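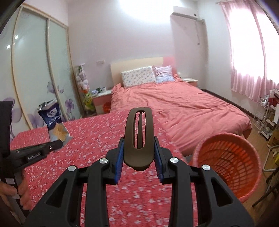
# Does Hair Know When It's Going to Rain? Building a Hair Hygrometer

Final report, Earth Science project, Munro Hall lab section
28 March 2026

## Why I picked this

My hair gets bigger before a storm. Everybody in my family says theirs does too, and I wanted to know if there was real science in it or if we just remember the days when it happened. When I started reading, I found out that people have used human hair to measure the moisture in the air for more than two centuries, and that hair instruments were standard equipment in weather stations for a very long time. I was hooked after that!

A hygrometer is any tool that measures humidity. The one I built uses a small bundle of hair, a lever, and a paper scale. I wanted to answer two questions:

1. Can a homemade hair hygrometer follow changes in humidity as well as a cheap digital meter?
2. Does it matter what kind of hair you use?

## Background

Hair is mostly a protein called keratin. The long chains in keratin are held together by different kinds of bonds, and some of the weaker ones (hydrogen bonds) break and form again when water gets in. As the air gets damper, a hair takes up water and swells. It gets a lot thicker for its size but only a tiny bit longer, a couple of percent at most between very dry air and very damp air. On a strand as long as my forearm that is a few millimeters, so you need a lever to make the change big enough to read.

The bonds are also the reason hair frizzes. Water doesn't enter every part of a curly strand evenly, so one side can swell more than the other and the strand bends. A straight strand has less of this going on, but it still gets longer.

I also had to get clear on relative humidity, which I had been mixing up with the amount of water in the air. Relative humidity compares the water vapor present with the most there could be at that temperature. If you heat a room without adding water, the relative humidity drops, and hair follows the relative number. It means a hair hygrometer in a heated bedroom in winter will read very dry even when it's snowing outside.

## Building Urkel

I named the instrument Urkel early on and it stuck. The frame is a piece of scrap pine with a nail at the top. The hairs are taped at one end, looped over the nail, and glued at the other end to a drinking straw that pivots on a pin. A coin taped to the straw keeps the hairs tight. When they get longer, the tip of the straw drops.

The first version was bad. I glued the hairs with white glue, and the glue itself softened in damp air and let them slip. I thought I had an amazingly sensitive instrument for two whole days! Superglue fixed that.

You have to wash the hair first. Skin oil slows down how quickly water gets in. I used dish soap, then rubbing alcohol, and let everything air dry on a clean paper towel. Anything with conditioner left in it hardly moved in my early tests.

## Calibration

For the damp end of the scale I put Urkel in a plastic storage tub with wet towels, left it overnight, and marked the pointer position as 100 percent. For a middle point I used a dish of salt made into a wet slush, which holds the air in a closed box near three quarters humidity. For the dry end I used packets of silica gel, but I could never get that reading to settle, so the bottom of my scale is the part I trust least.

The spaces between marks are uneven. Hair stretches more for each step at low humidity and less as the air gets close to full, so the marks crowd together at the damp end.

## Collecting data

Urkel ran next to a Prolus digital meter in my room in Rukstead, starting in October. The Prolus logged by itself and ended up with 3,000 readings. Mine had to be read by eye, morning and night, so I have far fewer. For the comparison graph I used the first 1,000 digital readings, which cover the time before I changed the hair bundle.

I tested 4 hair types: straight blond, straight black, curly brown, and gray. All came from relatives who were very good sports about it.

## Results

The pointer and the digital meter went up and down together nearly every day. The hair was slower. After a hot shower with the door open, the Prolus jumped right away and Urkel took a good while to catch up.

The straight blond bundle moved the most smoothly. The curly bundle was jumpy at the start, I think from the curl pulling straight under the coin, and then it calmed down. Gray was close to blond. With only one bundle of each, I can't say the differences come from the type of hair, and my gluing was getting better the whole time.

## What about the rain?

Sort of! Outdoor humidity often climbs before rain, and with the window open Urkel climbed too. It also climbed on foggy mornings that turned sunny, and when someone boiled pasta. As a forecaster it needs help from a barometer.

## Next time

- Make several bundles of each hair type
- Find a better dry point than silica gel
- Use a longer straw so the marks are farther apart
- Keep a kitchen log so I can match the pasta to the bumps
- Try horse hair, if the stables outside Rukstead will let me have some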